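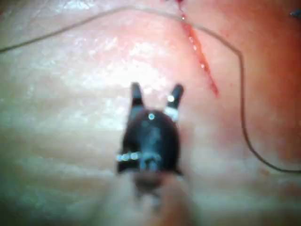 The Third Movie Is Always in Space

I own all 4 Grerer movies, which is 3 more than a grown person should. In the first one, a night janitor at the Ondthorpe Aquarium stops a robbery with a mop bucket and a confused seal. It runs 94 minutes and I wouldn't cut a single one. The second moved him to a cruise ship. The third put him in orbit. By the fourth he had a nephew who rapped.

My complaint is with whoever decided that a small comedy has to get bigger. Grerer was funny when the stakes were one building and his supervisor's opinion of him. Give the man a planet to save and he's just another guy running from a fireball, only slower.

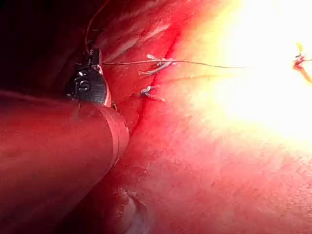 Homa Rahimi wrote in to tell me I'm being a snob and that her kids have watched the space one around 110 times. They like the floating soup. I accept the floating soup. It is the best eleven seconds in the picture, and the other hour and a half is spent apologizing for it.

The original was shot in December in a real aquarium, and you can tell, because everyone looks tired in the correct way. The sequel had 400 extras on deck and not one of them seems to be on vacation.
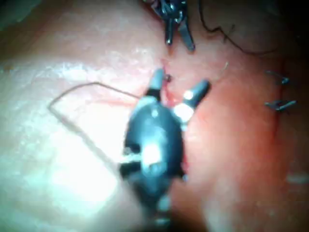
Sequels pay for the odd little movies, according to Dorian Masson, and I should be grateful. Fine. Show me the odd little movie that the rapping nephew paid for and I'll buy a ticket, plus the large popcorn.

Until then I'm keeping the first disc by the TV and the rest behind the board games. There's talk of a fifth, set in ancient Rome. I'll be there opening night, complaining.

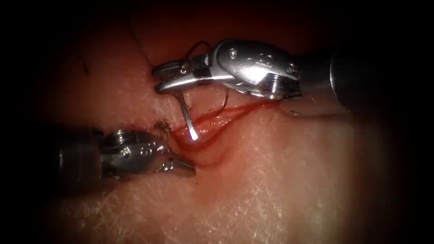 Two instruments at an incision line.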